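Home-built robot arm learns to lay tiles, eventually

41 shares | 3 comments

A shared workshop in Mostau has spent most of the winter teaching a robot arm to pick up a small square tile and put it down again, a job the members concede could be done by hand before the kettle boils.

The arm, known as Grullow after a former landlord, is the work of Wakana Wada, who began it in her spare room and moved it to the Podell Workshop when her family asked for the spare room back. It has cost her 974 euros so far. That figure leaves out the biscuits, which she says are a separate budget and a larger one.

Grullow's first outing at the workshop, in December, was brief. The arm swung to the wrong side of the bench, closed its fingers on a member's sleeve and would not let go until someone found the plug. The sleeve was later returned in fair condition.

Since then most of the practice has been done on a computer. Wada has built a simulated arm and table in a program she calls Kobori, where the tiles cost nothing and there are no sleeves. The simulated arm has made 4,000 attempts at the job, most of them overnight on a desktop machine that also runs the workshop's door lock. Members arriving late on a Friday have learned to knock.

Of those attempts, 561 ended with the tile where it was supposed to be. Wada calls this encouraging. The rest ended with the tile on the floor, on its edge, or in a few cases travelling upwards at a speed she puts down to a misplaced decimal point.

"In there it can throw things as hard as it likes," she said. "I'd rather it got that out of its system."

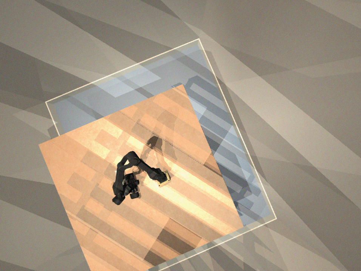
She has also been changing the lighting between runs, so that the arm doesn't come to depend on one tidy set of shadows. The workshop has a skylight, two strip lamps and a third that works when it feels like it, and she wants Grullow to be ready for all of them.

The plan is to try the real arm again once the simulated one can manage three tiles in a row without dropping any. It has managed two. After that comes the splashback behind the workshop sink, which has been waiting for its tiles rather longer than Grullow has existed. Several members have offered to do it themselves over a weekend. Wada has thanked them and asked for a bit more time.

The workshop is open to visitors on Friday evenings. Short sleeves are advised.

Share this story
3 comments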